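Körbe aus Polyrattan: sauber halten, sinnvoll füllen, richtig anheben

Oktober 2020

Nach meinem Beitrag über Küchenschubladen kamen so viele Fragen zu meinen Körben, dass ich ihnen jetzt eine eigene Seite gönne. Ja, ich habe eine Schwäche für die Dinger! Brot, Servietten, Ladekabel, Bauklötze, bei mir landet alles in einem Korb, und wenn meine Schwester Ronja Kvam zu Besuch ist, stellt sie mir die Hälfte davon wieder um (sie meint es gut).

Am liebsten mag ich die rechteckigen, flachen Körbe mit dem dicken, gedrehten Rand. Runde sehen auf dem Tisch hübsch aus, aber im Regal verschenkt man damit jede Ecke. Und beim Material bin ich inzwischen ganz unromantisch und nehme Kunststoffgeflecht. Das darf man abwaschen, es splittert nicht, und an meinen Wollpullovern bleibt auch nichts mehr hängen.

Vor dem Kauf messen

Der häufigste Fehler, und ich habe ihn selbst oft genug gemacht: Man misst den Boden des Korbs und vergisst, dass die Wände schräg nach außen laufen. Oben am Rand ist so ein Korb deutlich breiter als unten. Also immer von Außenkante Rand zu Außenkante Rand messen und noch 2 cm Luft dazugeben, sonst schrammt der Rand bei jedem Herausziehen am Regal entlang. Mein Regal Clavine ist da besonders knapp geschnitten, da passt kein Finger mehr dazwischen.

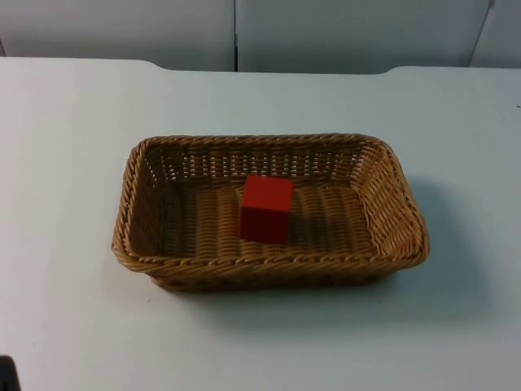

Beim Füllen bin ich streng geworden. Ein Korb, ein Thema. Sobald Batterien neben Haargummis und Teelichtern liegen, sucht man wieder genauso lange wie vorher in der Krimskramsschublade, nur dass es jetzt nach Ordnung aussieht. Kleinkram wie Büroklammern oder Perlen gehört sowieso nicht direkt ins Geflecht, der verschwindet in den Rillen. Dafür lege ich ein zugeschnittenes Stück Filz hinein oder stelle ein Schälchen in die Ecke. Bauklötze dagegen sind ideal, die fallen durch keine Lücke und die Kinder sehen von oben gleich, was drin ist.

Krümel und Staub

Ausklopfen bringt erstaunlich viel, aber bitte draußen und kopfüber. Danach gehe ich mit einem trockenen Pinsel an die Rillen im Boden, immer längs der Streifen, nie quer. Ein alter Backpinsel tut es völlig. Für den gedrehten Rand nehme ich eine weiche Zahnbürste, denn genau dort sitzt der Schmutz, den man erst bemerkt, wenn die Sonne draufscheint.

Wenn es klebt (Honig, Apfelsaft, fragt nicht), hilft lauwarmes Wasser mit einem Spritzer Spülmittel. Ich nehme 5 Liter in einer Wanne, tauche den Korb kurz ein, bürste, spüle klar nach und lasse ihn auf einem Handtuch trocknen. Das gilt für Kunststoff! Körbe aus Weide oder echtem Rattan wische ich nur feucht ab, und auf die Heizung kommt mir keiner von beiden.

Anheben, ohne dass der Rand leidet

Viele flache Körbe haben keine Griffe, und dann zieht man sie gern mit einer Hand an der Längsseite aus dem Regal. Das geht eine Weile gut, bis sich der Rand nach außen biegt und die ersten Stränge lockern. Besser fasst man an den beiden kurzen Seiten an und hebt gleichmäßig hoch.

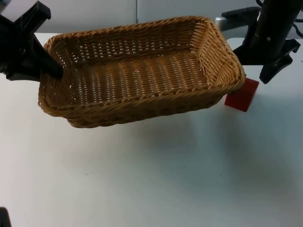
Schwere Sachen kommen bei mir deshalb gar nicht erst hinein. Konserven und Zeitschriften stehen in Holzkisten, da kann sich nichts durchbiegen. Imelda Lacson aus unserem Haus hat ihre Kartoffeln jahrelang in einem Flechtkorb getragen und schwört darauf, eine Hand unter den Boden zu legen. Bei vollen Körben mache ich das inzwischen auch so – man gewöhnt sich schnell daran.

Wenn ein Korb schief gehalten wird, rutscht außerdem alles an ein Ende, und das Obst bekommt Druckstellen. Pfirsiche lege ich nur in einer Lage hinein, mit einem Küchentuch darunter. Und bevor ich einen Korb verrücke oder wegräume, nehme ich lieber erst heraus, was noch darin herumkullert.

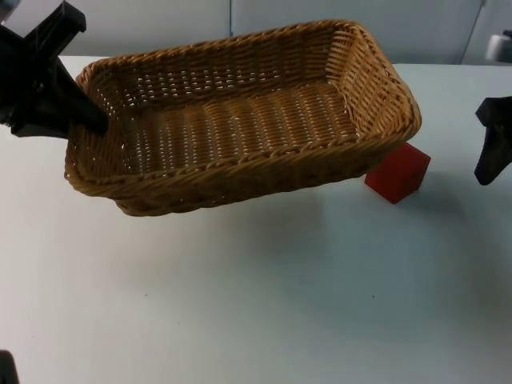
Lose Stränge reparieren

Steht irgendwo ein Ende heraus, nicht abschneiden und schon gar nicht daran ziehen. Ich schiebe es mit einer stumpfen Stopfnadel zurück unter den nächsten Strang und setze einen winzigen Tropfen Alleskleber dahinter. Mit einer Wäscheklammer fixieren, über Nacht stehen lassen. Ist der Strang ganz gebrochen, wickle ich die Stelle mit Paketschnur um, das fällt am Rand kaum auf.

Im Dezember kommen die Körbe bei mir übrigens alle einmal leer auf den Tisch, bevor die Plätzchen einziehen. Dann lege ich Butterbrotpapier hinein, sonst bürstet man bis Ostern Puderzucker aus den Rillen.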